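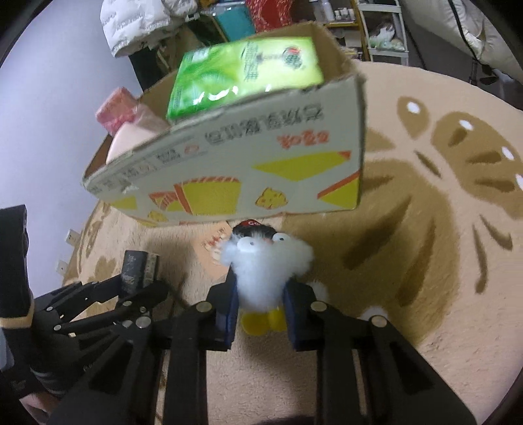

Station 2, plush toy held at the lower body, box behind.

HAND GRIPPER STATION - INSPECTION CHECKLIST WITH COMMENTS
Bamitstead workshop, April 2026
Reason for inspection: grip released without being asked, toy dropped, finger pinched on the second try

1. Jaw pads seated and flat
Pass on the pair with dark blue pads. They close on the toy from both sides and stay put. Pads are cheap. Please stop gluing them.

2. Jaw block surfaces
Comment. The other gripper has a scuffed block with a worn pale strip on its right side. Still usable for soft goods. Swap it before anyone tries something with a hard edge.

3. Pivot pins, play and retention
FAIL, Station 2. One outer pin walked out far enough to let the linkage fold sideways, and that is the fault we came for. The Boltwood clips were in the drawer, in their bag, in excellent condition. Fit them.

4. Finger clearance behind the linkage
FAIL. The bars close like scissors and someone's knuckle found this out. No stitches, one bandage, a good deal of language. Guard plate ordered from Lemach. Until it arrives, keep hands on the handle and nowhere else.

5. Cycle counter
1,644 at time of fault. Pins are due a check every 300. The log shows 2 checks. Draw your own conclusions - we did.

6. Work surface
Comment. Plush tablecloth on a round table. Kind to dropped toys, less kind to anyone looking for a dropped pin, which took us most of the morning. Put a tray under the tool when it is being serviced.

7. Box placement
Comment. Open box sits tilted on the cloth with torn upper edges. Set it level and trim the rim so the jaws don't snag on the way in.

8. Release test, soft item
Pass after repair. Closed on the toy, held for 6 minutes, opened when told to. The same test with the old pin lasted until somebody breathed.

9. Incident form
Filed under Tamošiūnaitė procedure, page 2. The box for "root cause" had been filled in as "gravity." Returned for correction.

Status: Station 2 stays tagged out until items 3 and 4 are signed. The tag is red and hangs on the handle. Moving it to another tool does not count as a repair.

Next inspection: August, or at the next 300 cycles, whichever comes first.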